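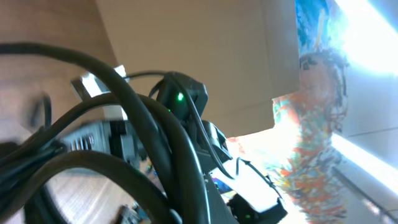 Black cables and a green indicator light.

Can a town council really stop paying people during a budget standoff?

Posted by dendby_renter, Jun 26, 2022

I work part time for the town of Dendby (parks desk, mostly permits) and we got a memo saying that if the council and the mayor don't agree on a budget before the fiscal year ends, "nonessential positions" will be placed on unpaid leave. The fight is over the Toivonen Road bridge money. The mayor wants it in this year's budget and four council members say they won't vote for anything with the bridge in it.

Both sides keep telling the paper they're "close." They said that in January too. My questions are whether they can legally send us home with no pay, whether we get back pay later like federal workers do, and whether I should believe any of this or treat it as theater. I've got $1,000 in savings and rent is due on the first.

17 people found this useful

bridgeskeptic

It's theater. They do this every time there's a contract on the table. The memo goes out, everybody panics, somebody gives a speech about working families, and then they vote at midnight and pretend it was hard. I wouldn't lose sleep. And the bridge is fine, I drive over it.

prumalico_clerk

I'd be careful with the answer before mine. I spent years in the clerk's office in Prumalico and we did get sent home once, after being told right up to the last evening that a deal was coming.

On the legal part, it depends on your state and your town charter. Some places let the old budget carry over automatically until a new one passes, and in that case the memo is mostly a threat. Others have no such rule, and spending without an adopted budget is a problem for whoever signs the checks. Look in the charter for "continuing appropriation" or "failure to adopt." If you can't find it, ask the clerk in writing. A verbal "don't worry" is worth nothing.

On back pay, do not assume it. The federal guarantee covers federal workers. A town can vote to make people whole afterward and many say they will, but I'd want to see it in a resolution or a union contract. Ours took months and part-timers were left out of the first version.

Also ask who decided which jobs are "nonessential." In our case the list changed twice and the mayor's press person was never on it.

File for unemployment the first day you're off, even if you think it will be short. Talk to your landlord before the first, and get any agreement in an email.

dendby_renter

Thanks. I found the charter online and there's a carryover section, but it says "for ordinary expenses" and doesn't define them. I've emailed the clerk.

detlow_dad

Over in Detlow ours carried over and they still cut part-time hours, because seasonal staff weren't counted as ordinary. So I'd ask about that specifically. More than 2,000 people signed a petition about it and the council thanked us for our input. Hours stayed cut until the new budget passed.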